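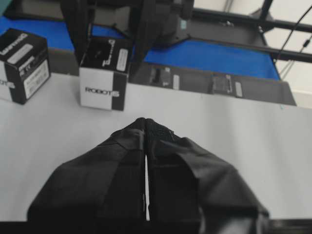 Nurhan Taşdemir, stores and bench checks
2019-01-06 | 2 comments | 3 shares

Home Workshop Checklists Contact

Small boxed parts: the shelf check, with my notes

I do this one at the Jenambridge store before anything goes back on the shelf, and I've scribbled my comments next to each line so whoever has it next can see what I was thinking. It takes me around 19 minutes if the kettle stays off.

1. Table clear enough to work on — OK
White table for this, please. Scuffs on a black and white carton show up so much better there.

2. Maker's name readable on the front — OK
ROBOTIS, nice bold capitals, no squinting needed. If you have to tilt a box to read it, write that down.

3. Labels and stickers stuck flat — OK
Run a thumb along the edges. I had one lift in May and it took half the print with it (I was not popular!).

4. Corners and edges — one comment
A soft corner is fine by me. A split one is a fail, even if the part inside rattles along quite happily.

5. Matching cartons kept together — OK
Same style of box, same shelf, fronts facing out. Oğuzhan likes them stacked, I don't, and we've agreed to disagree.

6. Box stands upright on the dark surface — OK
Second look, after the white table. Pale scrapes on the black sides jump out at you, so do go slowly on this bit.
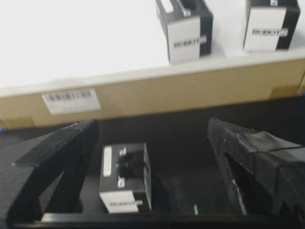
Item 6: small box upright, white panel at the front.

7. Lid properly shut — to recheck
Press lightly, don't squash. I've left this one open on the sheet until Elif Naz has had a go, she's fussier than me about flaps.

8. Shelf tag — fail
Tag 808 had gone missing again. I've written a new one in marker, but it wants a printed one, so could somebody put that on the Droltudeck list?

Next check goes to Tuncay. The pen is in the top drawer, please put it back there.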